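Call for Participants: Tanum Listening Residency on Cities and Sound

The Tanum Center for Public Arts invites applications for its residency in urban listening. The program supports artists, writers, radio producers and independent researchers whose work deals with how a city is heard by the people who live and work in it. It is presented with the Ogura Reading Room and community station Cliline, which will broadcast a selection of the finished pieces in June.

Participants will each develop one new work of audio, text or live performance. The work must draw on a named street, block, transit line or public building. Proposals about a city in general will not be considered. Applicants need not hold a degree in the arts, and there is no upper age limit. Full-time students are not eligible.

What the residency provides

Selected participants receive a shared studio, use of the station's editing rooms outside broadcast hours, and a materials allowance of $423. Travel within the city is reimbursed on presentation of receipts. Housing is not provided. Sessions with the program editor, Nesrin Kırmızıgül, are held every other week, and attendance is required. 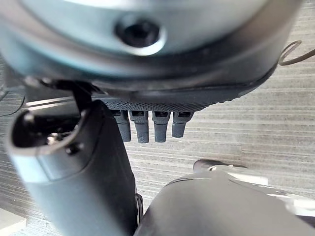
Pramila Nautiyal writes that she came with a plan for a single long broadcast and left with four short ones, and that the sessions with other participants were where the plan changed. She would advise applicants to send unfinished recordings if those are the strongest they have, and to leave time at the end for clearing permissions with the people they interview.

Participants retain copyright in their work. The Center asks for the right to present each piece once in public and once on air, and to keep a copy in the Reading Room for listening on site.

How to apply

Applications must be submitted as a single file and must contain:

A project statement of no more than 17 lines
A work sample, up to 90 seconds for audio or two pages for text
A short biography of up to 100 words
The name and contact details of one reference

Statements may be written in English or Spanish. Joint applications from two people are accepted, but the allowance is paid once per project. Applicants who were not selected in an earlier round may apply again with the same proposal.

Applications close on 4th August. Late or incomplete files will not be read. All applicants will be notified by email.

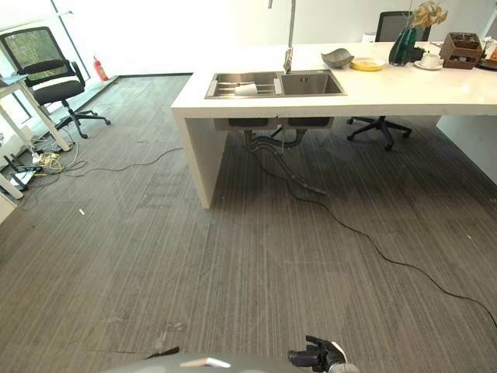
Page last updated by: K. Snorradóttir, Programs Office

Selection

Applications are read by Erhan Gündoğdu and Tuncay Bozkurt, together with one former participant. Readers consider the work sample first and the statement second. Finalists will be invited to a short conversation by phone or in person. Written comments are available to finalists on request.

Requests for access support, including captioning and large-print materials, may be made at any stage and are not shared with the readers. Questions about eligibility should be addressed in writing to Kirsten Snorradóttir at the Programs Office.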